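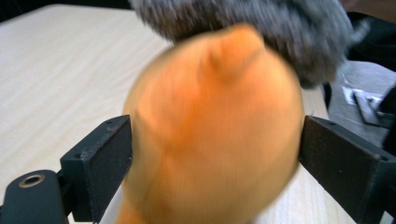

Equipment planning for handheld gripper programs is the work of deciding what to buy, how many of each item, and in what order, before a group starts recording people doing everyday tasks with a gripper in hand. It is a young corner of robotics purchasing, and a fun one, because so much of the shopping list comes from ordinary stores. A soft orange thing squeezed between two black fingers, with gray fuzz right behind it, raises most of the questions a planner has to answer: how wide the fingers must open, how hard they may press, what the pads are made of, and how the fingers come off when they wear out (screws, in most designs, and the holes for them are often in plain sight). The rest of the budget tends to grow outward from those few inches.

Scope

The term usually covers the grippers themselves, their cameras and mounts, spare fingers and pads, batteries, storage, work tables, lighting, and the objects to be handled. It does not normally include robot arms, which are bought under a separate line and often in a later year. Some groups fold computer time into the same plan, though this makes the totals hard to compare from one program to another.

Grippers and spares

Most plans start with the number of stations that will run at once. The Ondska program, a frequently copied model, opened with 5 stations and bought one complete spare gripper for every station, plus a drawer of fingers and pads. That sounded generous on paper and turned out to be a wonderful decision! Fingers are the part that touches everything, so they scuff, loosen and get swapped more than any other piece. A plan that lists grippers but no fingers is usually rewritten within the first season.

Makers differ in what they count as a set. Zirkidus sells fingers in matched pairs with their screws included, while Doãn ships the left and right sides separately and leaves the screws to the buyer. Neither way is wrong, but a planner comparing prices has to put both on the same footing first. Mounting brackets deserve their own row in the sheet as well, along with any metal inserts or rings they need.

Objects

The object list is where planners tend to have the best time. Hard items such as cups, boxes and blocks are cheap and last for ages. Soft items are more demanding and more interesting: they fold, crease, spring back and hide their own edges from the camera. Plush and fur-like materials shed lint, which ends up on pads and lenses, so cleaning cloths and lint rollers belong in the same order.

The Jikthorpe list, drawn up for a shared teaching lab, has 209 entries, with 100 of them soft. It asks for duplicates of anything with a pile or a nap, in the same color where possible, so that a worn piece can be replaced partway through a task. Bright colors are favored for first purchases and mixed grays are added later, when a group wants harder material for its cameras.

Tables and light

Tables are often left out of early budgets on the theory that every building already has some. Pale wood is a popular surface and photographs well, but glossy finishes bounce light back into the lens. Extra lamps are cheap next to everything else on the list, and brighter light allows shorter exposures, so quick hand movements blur less. Many planners now buy lamps before they buy a second camera.

Storage and power

Recording sessions fill drives quickly. A common approach is to run a pilot of some 200 short recordings, measure the space they take, and size the order from that figure. Batteries are planned in the same way, from the length of a real shift and the time a charger needs to catch up.

Order of purchase

Staged buying is the usual practice. One gripper, one table and a small box of objects come first, followed by a pilot. The remaining stations are ordered when the pilot has shown which fingers fit the objects. At Ondska this led to a change in pad material before the main order went out, and the wider pads chosen then are still in use there.

See also

End effector
Grasp planning
Spare parts management
Teleoperation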